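My mother-in-law, Meinir Pugh, makes marmalade in the way other people pursue litigation. There is a folder. There is correspondence. When I married into the family I was given a jar at the reception, handed over with both hands, and I understood that I'd be asked about it later.

I was. "Good colour," I said, which was the wrong answer. The colour was a given. I was supposed to notice the peel.

So this winter, with a cheap crate of Sevilles from the fruit shop in Trultgate and a long weekend of rain, I decided I'd make my own and present it to her. I'd like to set down how it went before my memory starts improving it.

## The fruit

The man at Humphreys told me the season was short and I should take the whole crate. He'd have told me that in any month. I took the whole crate. You don't appreciate how many oranges are in a crate until they're on your kitchen bench and one has rolled under the fridge, where it remains.

Seville oranges are horrible, by the way. I ate a segment out of curiosity and my face stayed folded for most of the afternoon. Someone long ago tried one of these and thought, yes, but with its own weight in sugar and a day's labour. I admire the optimism and question the household.

## The peel

Meinir's peel is cut by hand into matchsticks, every one the same, as if by a very patient guillotine. Her method takes an evening. I used the slicing disc on the food processor and it took four minutes, and then I spent an evening picking out the bits that looked like toenails.

You soak it overnight with the pips and pith tied in muslin. I had no muslin. I had a clean handkerchief belonging to my husband, monogrammed, a gift from his mother. I mention this only because she later saw it on the line, tinted a soft apricot, and said nothing in a very particular tone.

## The boil

All the books agree that you'll know the setting point when you see it. I've now read five descriptions of the wrinkle test and performed it perhaps fifteen times, and what I know is that a cold saucer with a blob of hot marmalade on it looks like a cold saucer with a blob of hot marmalade on it. Push it with your finger. Does it wrinkle? It sort of flinches.

I rang Arwel Gittins, who used to win things at the show before they stopped letting him do the judging as well. He told me to buy a thermometer and stop bothering him during the cricket. I already had a thermometer. It was a Staker, from the back of the drawer, and it said the pan was at 40 degrees while the pan was visibly trying to climb out of itself. I gave it a second chance. Same reading. It's in the bin.

In the end I boiled it until I was bored and then for another ten minutes. I believe this is also how the Romans made concrete.

## The jars 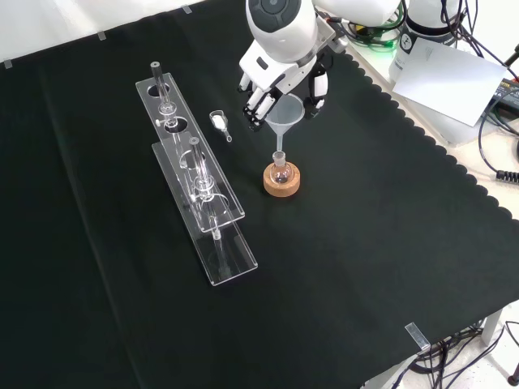 Potting up is where the dignity goes. Meinir uses a copper jug with a lip, and pours without looking, talking the whole time about somebody's hip. I'd been ladling, and had marmalade on the bench, the kettle, the cat's dish and the inside of one sleeve. What you want is a funnel. You want it held by the rim, dead steady, with the stem pointing straight down at the neck of whatever's meant to be receiving, and ideally the receiving vessel sits in a nice snug cork ring so it can't wander off at the crucial moment. My jars sat on a damp tea towel and wandered off at the crucial moment. And if you're shopping, get a funnel with a wide stem. A narrow one is fine for liquids, but it takes one matchstick of peel to go in sideways and you'll be standing there poking at it with a skewer, using language.

My cousin swears by a contraption called the Fumemura, a sort of enamel hopper with a lever, and sent me a link. It has 3,000 reviews, most of them from people who are also angry at their thermometers. I closed the tab.

## The verdict

I took 2 jars round to Meinir in February, with labels, in my best handwriting. She held one up to the kitchen window and turned it slowly. The peel had all floated to the top, in a layer, like a crowd waiting for the doors to open. You're supposed to let it stand before potting so that doesn't happen. It's on page one of the folder, apparently, which I've never been allowed to open.

"Good colour," she said.

She's lent me the jug until Easter. I'm keeping it in the spare room, on the bed.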